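Sorting the winter knits, part two

Posted 4/18/18 by Lenni Laitinen

In the last post I promised to write how I store the woollen things when the warm months come. I am from a cold country, and when I moved to Stevstead I brought far too many jumpers with me. My neighbours laughed a little when they saw the boxes. Now I have learned that the nights here in August are cold enough, so I have stopped apologising for them.

First I decide what stays out. My rule is three jumpers for the whole warm season: one for the evening, one for the garden and one which looks decent enough for visitors. Everything else is folded and goes away. I used to hang the knits, and this was a mistake. A heavy jumper on a hanger grows longer every week, and the shoulders get a small bump that does not leave, even with steam.

The dark grey one was the hardest. It is my favourite colour for knitwear, it goes with everything, but the soft surface collects every hair and crumb in the house. I also find it does not want to lie in a neat square. You fold one side, and the other side rolls itself up again.
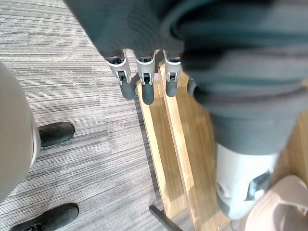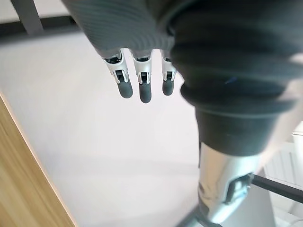
Urho Heiskanen wrote to me after part one that I should stop folding altogether and roll the jumpers from the hem up, with the sleeves laid inside — his mother did it so, and her knits had no hard crease across the chest in spring. I have tried it now with two of the thick ones. They take more room in the box than I expected, but I must admit he is right about the crease.

For the box itself I use a Grindwood chest, the low model with the loose lid. I paid 100 dollars for it second-hand and carried it home on the bus, which I do not recommend. Inside goes an old cotton sheet, then the heaviest knits, then the light ones on top. I do not use plastic bags any more. Wool that has been closed in plastic for half a year smells like a cellar, and you need many days of fresh air before you can wear it.

Before anything goes in the chest it must be washed. I use cool water, a small spoon of wool soap and no wringing. Afterwards I roll the jumper in a towel, press with my knees, and leave it flat until the thickest part of the cuffs is dry. The cuffs are always the last. I once packed a cardigan too early and found it in autumn with a grey spot on the collar — I still wear it, but only under a coat.

The scarves are still lying over the back of a chair. I will do them next week, together with the mittens, if I can find the second one of each pair.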